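Unit 5: Reading a Psalm of Lament
Course handout, Introduction to the Psalms
Wiriya House of Studies, evening section
Instructor: Paweena Yimyam

Welcome back, everyone. I know the last unit went long, and I know several of you had a drive ahead of you, so I will try to keep the talking shorter this time and let the handout carry more of the load. Please read Psalms 13, 22, 42 and 88 before we meet. Read them out loud if you have a room where you can do that without feeling silly, and if you don't, read them out loud anyway and feel a little silly. These were made for the voice, and a good deal of what I want to show you is easier to hear than to see.

What we mean by lament

A lament is a prayer that complains to God. That is the short form of it, and if you write that on the exam I will give you most of the points. The longer form is that a lament speaks from trouble (sickness, enemies, exile, guilt, loneliness, sometimes a trouble the psalm never names) and brings that trouble to God in the second person. The "you" matters a great deal. Someone who grumbles to a neighbor about God has made a complaint. Someone who turns around and says "How long, O Lord?" has started to pray, even if the words are nearly the same.

Scholars usually split the laments into two groups, those of the individual and those of the community. Psalm 13 is the voice of one person. Psalm 44 and Psalm 74 are the voice of a people. You will find that the line blurs as you read, and an "I" can turn into a "we" in the space of a verse. Don't worry too much about that when you do your worksheets. Pick the one that seems stronger and tell me why you picked it.

By most counts laments are the largest single family of psalms in the whole book. I mention it each year and each year somebody looks startled, which I take to mean that our Sunday selections lean another way. Ekkachai Thammasiri brought in the song list from his home parish in Hurkstead last term and we went through it together on a Wednesday evening, and it was a lovely list, full of thanksgiving, and hardly a groan in it anywhere. I'd like you to do the same with whatever your own congregation sings. Just look it over and make a note of what you find. There is no grade attached to this, I am simply nosy.

The usual parts

Laments tend to be built from the same pieces, though not every psalm has every piece and the order wanders. Here is the list I'd like you to have in your heads:

The address, where God is called on by name or title ("My God, my God").
The complaint, where the trouble is laid out.
The petition, where the speaker asks for something: look, answer, save, rise up.
The reasons, where the speaker gives God grounds to act, often God's own name or God's past kindness.
The statement of trust.
The vow or word of praise at the end.

Take Psalm 13, which is only six verses long and so a kind old friend to teachers. The first two verses ask "how long" four times over. Verses three and four ask God to look and answer, and give the reasons (lest I sleep the sleep of death, lest my enemy say he has won). Then verse five swings around, "But I have trusted in your steadfast love," and verse six is singing. Mark these in the margin of your own Bible if you are a person who writes in Bibles. I am. My mother was not, and we had some talks about it.

The turn

Now, that swing in the middle of Psalm 13 is what I want to spend our time on, because it is so sudden. One verse is nearly in the grave and the next is giving thanks. What happened in between?

There are a few answers going around. An older suggestion, and one you'll still meet in the commentaries, is that a priest or some other temple servant spoke a word of assurance at that point in the service, and the psalm as we have it kept only the worshiper's lines. People point to Hannah and Eli in 1 Samuel 1, where Hannah pours out her grief, Eli says "Go in peace," and her face is no longer sad. It's a good parallel. The weak spot is that the psalms themselves very seldom record such a word, so we are filling in a gap with something sensible that we can't prove.

A second answer says that the turn happens inside the person who prays. Anyone who has sat with a friend and cried the thing all the way out knows how the breath changes afterward. A third answer is that the psalm was composed later, after rescue had come, and looks back over the whole road from the far end. You may favor any of these on your worksheet. I go back and forth myself, and Masaru Miyazaki, who taught this course before me and whose notes I still lean on shamelessly, used to change his mind depending on which psalm was open in front of him. 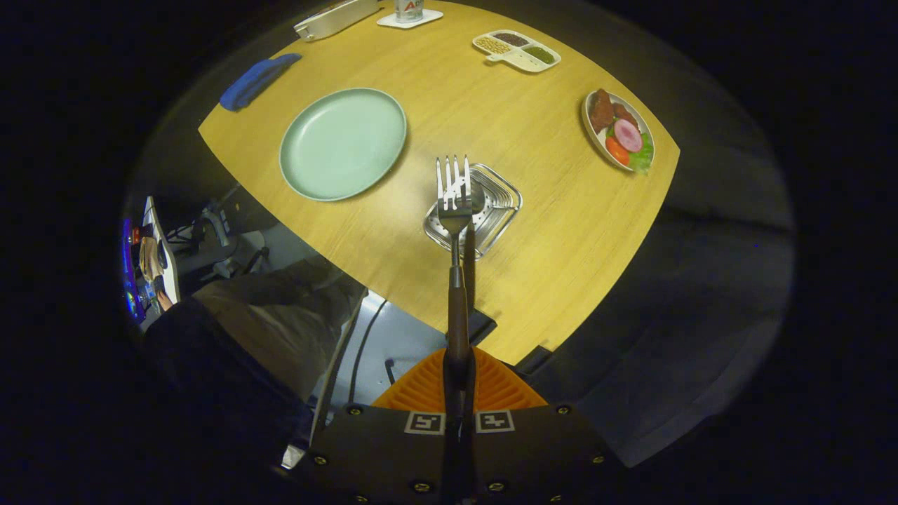
Does every lament end in praise?

Most of them do, but Psalm 88 stays in the dark to its very last word, and Psalm 39 ends by asking God to look away so that the speaker can have a little relief before dying.

Psalm 88 deserves a slow reading. It opens with "God of my salvation," and if you are looking for a statement of trust, that may be all you are going to get. After that come the pit, the grave, the waves, and friends who have drawn away. The speaker prays by day and by night and in the morning, so the praying has certainly not stopped. Yet the final Hebrew word carries the sense of darkness, and translators have had a hard time with the line. Some give "my companions are in darkness," others "darkness is my closest friend." Compare at least 2 translations and bring both with you.

I used to hurry past this psalm. Then I spent a winter helping with services at the hospital in Cernavetti, and I learned there that some people want Psalm 88 read to them and are quite cross if you tack something cheerful on after it. So now I give it its own half hour.

Psalm 22 on two levels

We will end with Psalm 22, and I'd ask you to come to it twice. The first time, read it as Israel's prayer, with no thought of where else you know it from. Look at how the complaint and the memory of God's help trade places: forsaken (verses 1 and 2), then "in you our ancestors trusted" (verses 3 to 5), then "I am a worm" (verse 6), then "you took me from the womb" (verse 9). It rocks back and forth like that for a good while before the praise arrives, and when it does arrive it is huge, taking in the ends of the earth and people not yet born.

The second time, read it next to Mark 15 and Matthew 27. Both Gospels have Jesus cry out the first line from the cross. One long-standing question is whether the first line was meant to call up the whole psalm, praise and all, or whether we should let the cry stand by itself. Please be gentle with each other here. People hold strong views, and Nattawut Boonyarit and Surachet Kaewsai kept it going in the parking lot last April well after I'd gone home.

A word on verse numbers: in many Hebrew editions the heading of a psalm counts as verse 1, so a Jewish translation may run one number ahead of your own. And if you are using a Bible that follows the Greek numbering, our Psalm 22 will be your Psalm 21, and our Psalm 88 your Psalm 87. Nobody is lost, just check the opening words.

For next time

Fill in the worksheet for one psalm of your own choosing from this list: 6, 12, 42, 51, 74, 130. Mark the parts, say where you think the turn comes (if it comes), and write a paragraph on it. A page is plenty.

Read Psalm 117 as well. It has two verses and you can manage it while the kettle boils. We are moving on to hymns in Unit 6 and I want the contrast fresh in your ears.

If you'd like to try writing a lament, please do. Use the six parts as a frame and keep it plain. You needn't share it with anyone, me included.

Those of you coming in from Cevville, the library there has agreed to hold the course commentary at the front desk, under my last name. It can't leave the building but the copier works if you press the lid down hard.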